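Horen Fall Color set — README

Landscape photos from one autumn trip, mostly maples and birch along the Vermeulen trail. 379 files, JPEG plus raw.
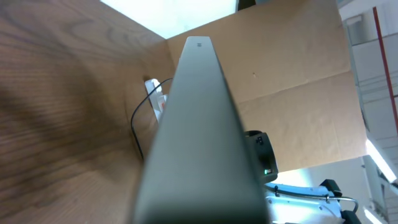

Hotedov, 27 Nov 2024

First upload. Shot in September, sorted late — sorry. Folder names are by trail stop, not by day.

White balance left at daylight thruout. Fix it yourself in the raws if you want cooler greens. 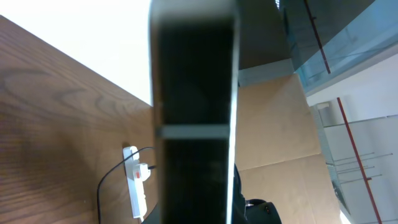
Lake shots are all at ISO 200, tripod, 2 second timer. Ridge ones handheld, some soft.

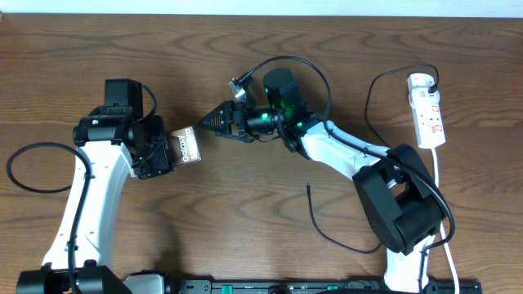 Two arms, one small box, wooden tabletop.

Known gaps: no captions for the lake folder yet. 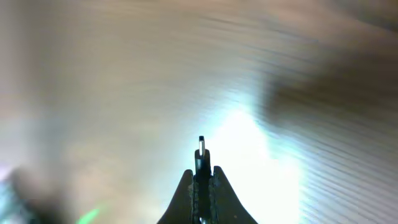

License

Free for personal use. Prints — ask frist.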